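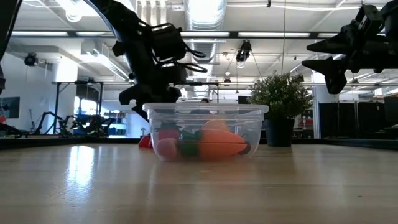 Wallner want 872 a month for the two-arm kit, on a 24 month lease, and I can't make it fit the November budget. The sales chap keeps on about real work, but it's toy food in a clear plastic tub, with one red piece on the table beside it. Has anyone costed this properly?

amau_bench
Toys are fine for a trial. Ask what spare grippers cost – that's where our money went.

Zurska
Disagree. Toys tell you little about your own parts. Send them 5 of yours first.

wavo3
Or lease one arm for 3 months. Do you need two?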